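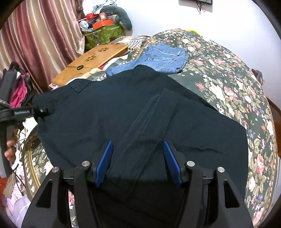
Most people have never had to explain how they fold a pair of trousers, Nhung Giáp told guests at the opening of the Kedbridge household programme, and a written set of instructions would leave out nearly everything that the hands do. It was better, she said, to let people carry on folding and to keep a proper record of it.

Grallwood opens home demonstration programme in Kedbridge

Kedbridge, 21/06/2024. Grallwood has today announced the start of a programme in which residents of Kedbridge will show household tasks to a robot by carrying them out in their own homes with a hand-held gripper. The programme will run for 18 months and begins with the handling and folding of clothes.

Taking part in the first stage are 13 households. Each will receive a Cludier hand-held gripper on loan, together with a half-day of instruction and a named contact at Grallwood. Participants hold the gripper by its body and use its two fingers to grasp, lift, fold and set down garments in place of their own fingers. A camera on the tool records the task from close to the fingers, and the recordings are later used to train the control software of a two-armed robot at the Grallwood laboratory.

The work is carried out jointly with Bạch, which is responsible for preparing the recordings and for the training software. Grallwood provides the grippers, the laboratory robot and the support given to households.

Demonstrations in ordinary rooms

Grallwood began its work on clothing with remote control. An operator in the laboratory moved a pair of handles, and the robot copied the movement at a table. The method gave good results with towels and pillowcases, and it will continue to be used for tasks that call for both arms to pull against each other. It was slow, however, and every recording was made at the same table under the same lamps.

The hand-held method allows demonstrations to be made wherever clothes are usually folded. For many of the households that place is a bed. A patterned bedspread, dark cloth lying on a dark ground and a second garment within reach all bear on how well a robot can find the edge it is supposed to take hold of, and conditions of this kind are seldom met in a laboratory.

Dark trousers have been chosen as one of the opening tasks. Seams and pocket openings are difficult to tell apart on black or navy cloth, and a folded leg can easily be mistaken for a single layer. Participants are asked to work at their natural pace and to leave in any second attempts at a grasp. Recordings in which a fold has to be corrected are kept and marked as such, so that the software has examples of recovery as well as of success.

Ott Sepp said that the early sessions had altered the way the task was set. "We had written the instructions with a cleared surface in mind. People asked us quite reasonably where they were meant to put everything. We took that line out, and the recordings have been more useful to us since."

What participants are asked to do

Each session consists of a short series of garments taken one at a time. The participant starts the recording, brings the gripper down to the cloth and closes the fingers on the part to be moved. The garment is then lifted or turned, laid down and released. Thick bundles, such as trousers that have already been folded several times, are held clear of the surface before being moved so that the weight of the cloth is part of the demonstration.
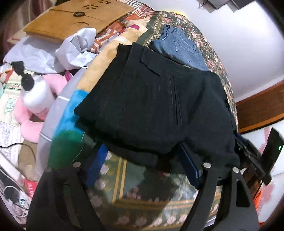 Results to date

In a preliminary study completed in May, Grallwood and Bạch gathered more than 200 demonstrations of trouser and jeans folding. The laboratory robot was then set to fold garments of both types which had not been used in any of the recordings. It completed a usable fold on most of the jeans. Results on dark trousers were weaker, chiefly where the first grasp took up one layer of cloth instead of two.

Further demonstrations of that first grasp will be sought in the opening weeks of the programme. The partners will also compare the hand-held recordings with those made by remote control, using the same garments for both, and intend to publish the comparison whatever its outcome.

Privacy and consent

Recordings made in the home will show the rooms in which people live. All adults in a participating household must give written consent before the gripper is delivered, and any of them may withdraw it later. Participants can play back a recording before it is sent and delete it without giving a reason. Recordings are stored by Grallwood at Kedbridge and are not used for advertising.

Nhung Giáp said: "A household that takes part is lending us its time and a view of its home. The terms are written in plain language, and we will go through them in person with anyone who wishes it."

Next stages

A second stage will add shirts, bedding and the sorting of mixed laundry. It will be open to a further 11 households, with places offered first to residents who have taken part in an instruction day. Participants will be paid for their sessions at a rate set out in the consent papers. Previous experience of robotics is not required, and the gripper can be used in either hand.

Residents of Kedbridge wishing to be considered for the second stage may register with the Grallwood programme office. Organisations with an interest in the recordings for research purposes should write to the same office, marking their letter for the attention of Ott Sepp.

Notes to editors

Cludier is the name of the hand-held gripper used in the programme. It is not offered for sale.

Interviews with members of the project team can be arranged through the Grallwood press office. Requests to visit a participating household cannot be accepted.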